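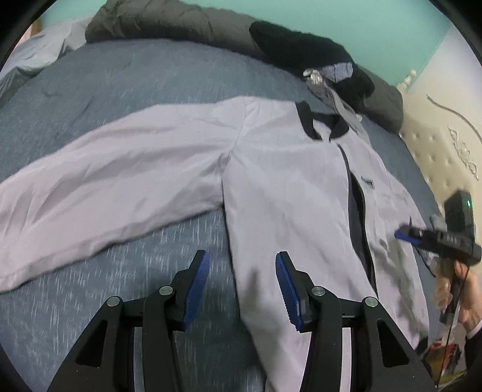
La veste gris lavande, à plat sur la couette.

Accueil Rangement Couture Balades Le carnet Contact

Le carnet > Rangement > Vestes et manteaux

Le grand tri du mercredi (enfin, la moitié)

Bon, je m'étais promis de vider l'armoire de la chambre avant la fin avril, et comme d'habitude j'ai commencé par tout sortir et tout poser sur le lit. Mauvaise méthode, je sais ! Ma mère faisait pareil et on finissait par dormir sur le canapé. Mais je n'arrive pas à trier debout devant une penderie, il me faut le vêtement étalé, les manches ouvertes, sinon je remets tout sur cintre sans réfléchir.

J'ai donc attaqué par les vestes de demi-saison. La gris lavande, je l'avais presque oubliée. Elle vient de chez Paiva, la petite boutique en bas de la rue qui vend du déstockage, et je l'ai payée 60 euros il y a deux printemps. J'aime beaucoup le col côtelé bleu marine, ça lui donne un petit air de veste de sport d'autrefois, et le tissu brille très légèrement sans faire déguisement. Par contre elle se froisse, mais alors elle se froisse... Les manches surtout. Il suffit qu'elle passe une semaine coincée entre deux manteaux et on dirait que j'ai dormi dedans.

Du coup j'ai changé de technique de pliage, et c'est un peu pour ça que j'écris ce billet (Conceição, si tu me lis, oui, c'est ta méthode). Conceição Loureiro tenait l'atelier de retouches où j'apprenais à poser des fermetures, et elle pliait les vestes zippées à une vitesse folle. Je vous la donne comme je l'ai retenue :

On pose la veste sur le dos et on remonte la fermeture, sauf les derniers centimètres en haut – sinon le col gondole. On tire chaque manche bien droite sur le côté et on lisse avec le plat de la main, de l'épaule vers le poignet. Ensuite on rabat une manche en travers de la poitrine, puis l'autre par-dessus. On replie les côtés vers le milieu, et on remonte le bas en deux fois. Le col reste dehors, sur le dessus, comme ça on reconnaît la veste dans la pile.

Moi j'ai longtemps plié les manches derrière, comme pour un pull, et ça fait une grosse bosse dans le dos. Devant, c'est mieux, même si les plis du coude reviennent toujours un peu. Pour ceux-là je passe un coup de vapeur, jamais le fer directement, j'ai déjà lustré une manche comme ça et je m'en veux encore.

Les vestes pliées partent dans le caisson Wollum que j'ai glissé sous la fenêtre. Il fait 122 cm de long, j'avais mesuré trois fois avant de commander et il rentre tout juste, avec la plinthe ça frotte. Les gros manteaux restent sur cintre. Pour la laine et le tout-doux, je n'ai encore rien décidé – une amie me conseille les housses Nonik, mais j'ai peur que ça écrase les poils. Si quelqu'un a essayé, racontez-moi en commentaire !

Il me reste les écharpes, les pantalons et le tiroir du bas, celui que je n'ouvre plus. À 18 h j'ai tout arrêté parce qu'il fallait bien récupérer le lit. Je garde la veste lavande, évidemment. La suite quand j'aurai le courage de m'occuper des écharpes.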